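Tile tables and trays: cutting, setting and cleaning up

These notes cover small mosaic pieces made at home from broken china, glass tile and odd ceramic. Most of them came out of a winter spent on one coffee table, begun in December and finished a good deal later than planned.

**The base**

Use cement board for anything that will live outside. Exterior plywood is fine for an indoor tray if you seal both faces and all the edges first. Sealing only the top lets the board cup, and a cupped board pops tiles at the corners.

Score a smooth painted surface with a utility knife before you glue to it. Make the cuts in a crosshatch and vacuum the dust out of them.

**Cutting**

Wheeled nippers are better than the old side-biting kind for glass. For plates, score the foot ring off first. Hold the plate upside down and take small bites around the ring until it lets go.

Wear goggles. Cut inside a clear plastic bag or a deep box if you are working in the kitchen, where chips end up in everything. Keep a damp sponge on the table and wipe your hand area often -- the slivers from stained glass are too fine to see.

Save the curved rim pieces in their own jar. They make good borders, and a border set first gives you a line to work in from.

**Setting**

Weldable glues and white craft glue will both hold china on a dry indoor piece. For anything that gets wet, use thinset and mix it stiff. Let it stand 5 minutes, stir it again, and don't add water after that. Throw it out when it starts to drag.

Spread only as much as you can cover in 15 minutes. If a skin forms, scrape it off and start that patch over. Press each piece until it is seated, then clear whatever has come up between the tiles with a toothpick or a bamboo skewer. Dried thinset standing in a joint will show through the grout. 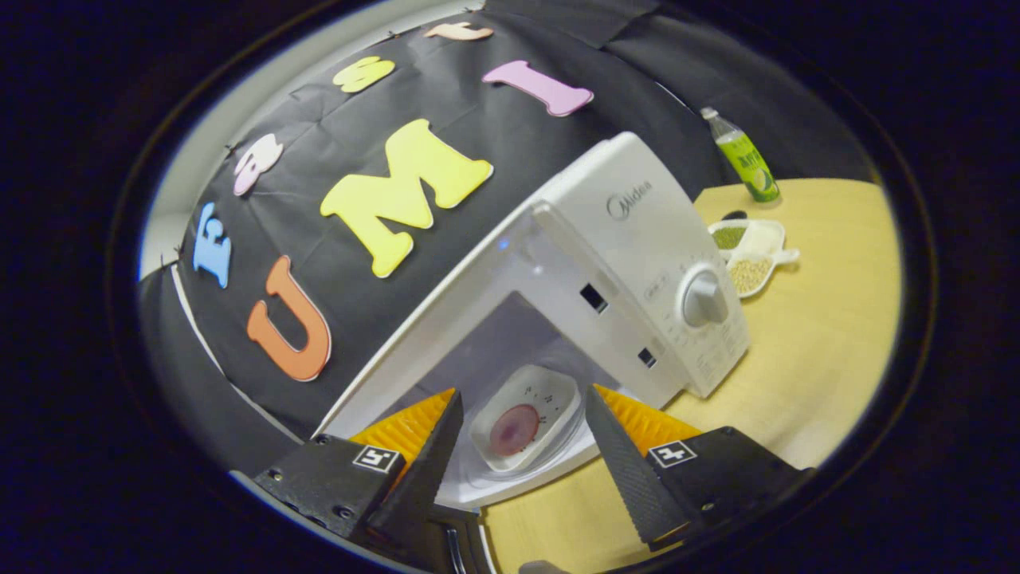

Plates of different thickness are the usual trouble on a table. Sort them before you begin and build the thin ones up with extra adhesive on the back. Lay a straight board across the work every few rows and push down anything that rocks it. A glass of water needs a flat place to stand.

**Choosing grout color**

Mix a spoonful of each color you are considering and grout a scrap board with the same tiles. Let it dry overnight. Wet grout is much darker than dry, and a decision made from the bucket is usually a bad one.

- White grout makes light china run together and shows coffee.
- Black brightens strong colors and makes pale ones look dirty.
- Mid gray is the safe pick for mixed plates.
- Unsanded goes in narrow joints, sanded in wide ones. Sanded grout can scratch soft glass and gold-finished pieces.

**Grouting and cleanup**

Work it in with a gloved hand on bumpy pieces and a rubber float on flat ones. Go diagonally across the joints. Wait until the surface hazes, then wipe with a sponge that has been wrung nearly dry. A dripping sponge pulls color out of the joints and leaves them low.

Never rinse tools or buckets in the sink. Let the rinse water settle in a bucket overnight, pour the clear part on bare ground, and put the sludge in the trash once it hardens.

Leftover haze comes off with a dry cloth the next day. Stubborn spots take a nylon pad -- go easy on glass.

**Sealing**

Seal the grout after it has cured for the time given on the bag. Wipe the sealer off the tile faces before it dries. Tables that see food and drinks should be done again when a drop of water no longer beads on the joints.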